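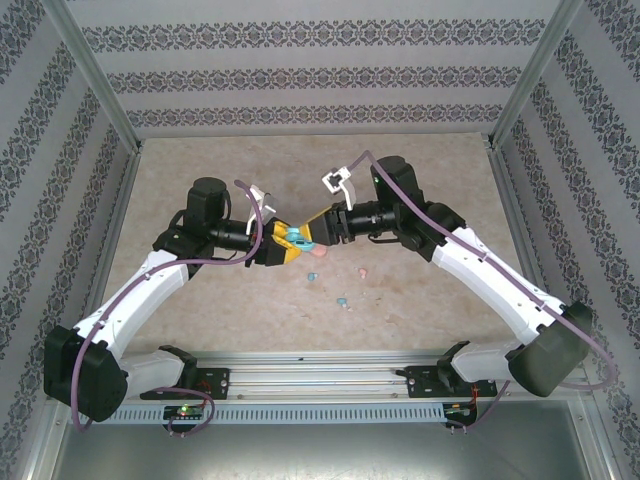
Two arms over a marble-patterned surface.

Ilton Rental Market Update -- July 2018

Vacancy in Ilton fell again over the quarter, and the decline was concentrated in two-bedroom units. Median asking rent for that type is now $900 a month. Studios were flat. Three-bedroom houses rose slightly, but the number of listings is too small to support a firm reading.

The Tulstead side of the river remains the tightest part of the market. Most units there are leased within 15 days of listing. Older walk-ups near the rail yard take longer, mainly where heat is not included in the rent.

12 shares | 2 comments

Supply will not change much before October, when the first building at Hornumus is due to open. It was approved as a mixed block with retail at street level. The remaining buildings have permits but no start date. Owners with leases ending in the fall should expect some competition at the upper end of the range and very little below it.

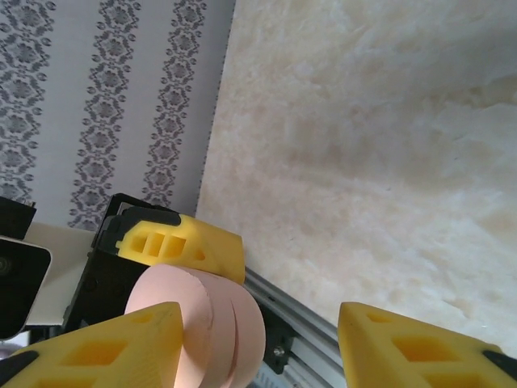
Does a month-to-month tenant have to be given notice of a rent increase?
Written notice is required, and the period is set by state law or by the rental agreement, whichever is longer.

Renewal terms have also shifted. Almost 15 percent of the leases we renewed this quarter ran longer than a year. Tenants asked for the longer term in most of these cases, and owners generally accepted it with a fixed increase at the anniversary -- usually 2 percent.

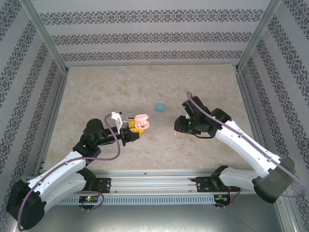 Sales of Small Rental Buildings

Eight buildings of two to four units changed hands. Prices per unit were close to those of the prior quarter. Three of the sales were on Halás Street, where the new sewer connection is complete and the special assessment has been paid off. Buyers should still request the assessment record before closing, as the county database runs several weeks behind.

This site uses cookies. By continuing to browse you accept our cookie policy.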